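Paltow Street Parents Co-op - monthly meeting
Tuesday, November 13, 2018, Koyama Hall, back room

Started late, door was locked. Soo-ah Kwak chairing and also taking notes, so bear with me.

**Last month**
Minutes ok'd, one fix - the Zuseck invoice was for rent, not heating.

**Money**
- 2265 in the account after rent.
- Bake sale brought in 750. Good turnout, ran out of coffee early again.
- Heater repair quote is $628. Felt high. Soo-ah to call Vumau for another one before we say yes.

**Swap table**
Too many newborn clothes, hardly anything in toddler sizes. Agreed to stop taking newborn stuff till January. Bags left outside the door get wet, please dont. Sign going up.

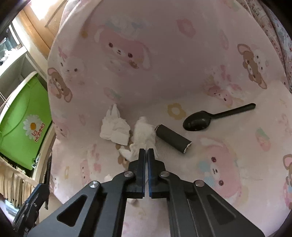

Labels on the bins are falling off too. Use the good tape, its in the top drawer of the desk.

**Snack rota**
Still two gaps, both Fridays. Sheet went round, one filled. No nuts - has come up before, will keep coming up. Somebody asked about juice, voted to stick with water and milk. Cups to be washed same day.

**Parking**
Long talk. Neighbors at Zuseck not happy about cars across there gate at pickup. Agreed: drop off on the Paltow side only, no idling. Email to go out this week.

**Cleaning**
Floor is fine, windows are not. Need tissues, hand soap, trash bags. Buy big packs this time.
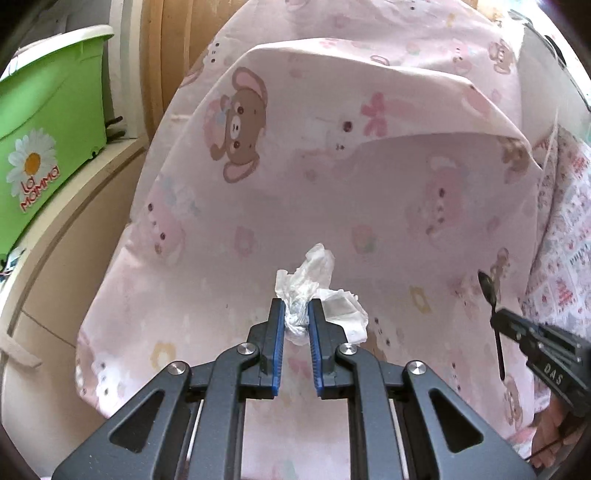

*Tissue on the pink animal print cloth.*

**Any other business**
- Hall key: spare is missing, check your coats.
- Holiday potluck yes, date not set. Sign up by email.

Next meeting same room, bring the heater quotes.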